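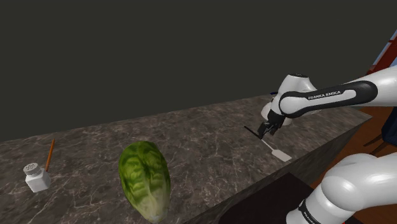
Screen grab from the simulator, arm holding the spatula

tostport_prep
December 3, 2023
We do salad and hot boxes at the Tostport site, 138 of us across both shifts. Management have signed with Gatix to put arms on the prep counters from April. At the moment it's all done in simulation, like the one I've posted. Has anyone been through this? What happened to your hours?

ladle9
We had two go in at Akach. Hours stayed the same but the job didn't. I used to cook, now I set things out for the arm and clean up after it. Same pay, duller day.

mkszalai_fan
Disagree with ladle9. My wrists were shot after years of turning and scraping and I'm glad to hand that over. Szalai gave us proper training as well, 9 days of it, paid.

ladle9
Good for you. We got a morning and a leaflet.

cold_side
A lettuce on a marble worktop tells you very little. Ask them to run it with your own trays, wet floor, and someone squeezing past with a trolley. Ours was fine in the demo and kept stopping on the line.

mkszalai_fan
To be fair, that's what the simulator is for - they try it there first so it isn't stopping on you.

tostport_prep
Thanks all. They've said no redundancies but nothing in writing. The rep is asking for that, and for who gets called when it stops at night.

cold_side
Get the second one in writing too. With us it was whoever stood nearest, and it never went on the rota as a duty.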